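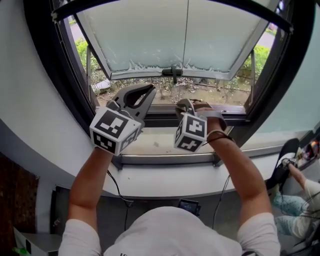 At an open window.

Witeck supplies and services window hardware for schools and small offices. The company operates from 2 sites, Lerkemell and Usman. Stock is held at Lerkemell: 3177 part numbers, mostly hinges, stays and latches.

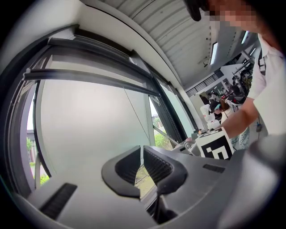 Window with dark gray aluminum framing.

Repair work is scheduled through the Usman office. Minimum trade order is 100 pieces per part number.
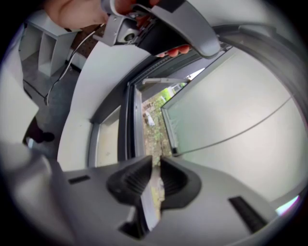

Orders below that quantity go through Busent, our retail counter. Page revised 6/7/24.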